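Three years of keeping a spending diary

I started writing down everything I spent in September three years ago, the week I moved into the flat on Bindach Road. The notebook is nearly full now.

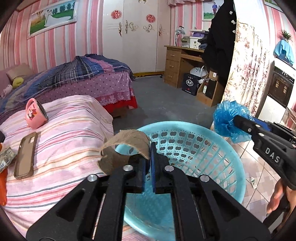 The rule was simple. Every purchase went in on the day it was made, with the price and the shop. No categories, no apps, no colour coding. I had tried a spreadsheet before and gave it up inside a month, mostly through not wanting to turn the laptop on after work. A notebook by the kettle turned out easier to keep going.

Three years comes to 1,096 days, with the leap day. I missed 9 of them, all in the same stretch, when I had flu. I went back afterwards and filled in what I could from the bank statement, but there was some cash I never traced and I have left those pages as they are.

The first thing I noticed was how little the big things moved. Rent went up once. Council tax goes up every April and there is nothing to be done about it. I changed energy supplier in the second year and saved less than I spent on biscuits. I had expected the diary to show me that I was paying too much for something large and dull, and that I could ring up and get it sorted. I did ring up, several times, and mostly listened to music.

Food was where it got interesting. I shop at Turar, the small supermarket at the bottom of the hill, and at Benítez for bread and cheese. I had always thought of Benítez as the expensive one. Over the first full year I spent a good deal more on odds and ends at Turar after work, when I was hungry and went in for milk. Milk was almost never the only thing on the line. There was a whole winter of scotch eggs.

I didn't make a rule about it. I just started going to Turar after tea instead of before, and the entries got shorter. That is probably the only real change of habit in the whole book.

The other surprise was Nestside, the homeware shop by the station. I would have said I went in there twice a year. It's in the diary most months, usually for something small: a washing-up brush, hooks, a lamp I took back, the same lamp again in a different colour. None of it was silly on its own. I use nearly all of it. But I had no memory of buying half of it, and I found that odd to read, like going through somebody else's pockets.

People ask how much I've saved. The savings account has 3,000 pounds more in it than when I began, but I had a pay rise in the second year and I stopped running a car, so I can't say the notebook did it. If I had to guess I'd say the car did most of it and the scotch eggs did the rest.

I would say I worry less. Before, I had a general feeling that money was going somewhere and I ought to find out where. Now if I have that feeling I can look it up - it was the boiler, or it was the dentist, or it was a friend's wedding and a train that cost more than the present. Some months are just dear. May always is, for me, with four birthdays and the insurance.

A few people have asked what sort of notebook. It's an ordinary A4 hardback, ruled, and I write small. I use one line per shop and put the total at the foot of each page, in pencil, as I get it wrong about one time in three. At the end of the month I copy the page totals on to the inside of the back cover. That takes ten minutes and I do it with the radio on.

I've got 50 pages left, so it should see me through to next summer if I don't go mad at Nestside. I bought the next one last week. It's in the diary, under Turar, between onions and stamps.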